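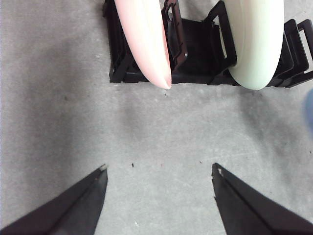
The Prillden gauge read 904 millimeters at six in the morning, and Iveta Doležal wrote it down twice, once in the station log and once on the back of her hand. The spring flow had no reason to rise in July. Rainfall at Onwood for the month was zero. She closed the log and sat for a while looking at the floor of the pump house, gray concrete speckled pale and dark, with a few scuff marks, and tried to think where water could be coming from in a valley that had none.

The procedure for an anomalous reading was to repeat it after two hours. She repeated it. The gauge read 904.

She called Trondden on the landline. The duty clerk asked for the serial number of the float, the date of last calibration and the name of the person reporting.

"Doležal," she said. "Same as yesterday."

"Yesterday's report is under Oravec."

"Oravec retired."

There was a sound of pages. "He is reporting 904," the clerk said. "Since Wednesday. Station Prillden, initials entered by hand."

Iveta opened the log again. The entries for the week were in her handwriting, down to the crossed seven she had learned at school. The initials beside them were his. She had no memory of writing them, and the ink matched the pen in her pocket.

She took the long key and went down to the inspection chamber – 143 steps, as posted on the door – and shone the lamp on the staff. The water stood at the 904 mark. It was clear and did not move. A meter under the surface there was a second staff, older, with enamel numerals of a kind the district had stopped ordering before she was hired. It read 904 as well, at a level where it should have read nothing.

She noted both values. Under remarks she wrote: two gauges, in agreement. Then she went back up, filled in the time, and held the pen over the box for initials until the phone began to ring.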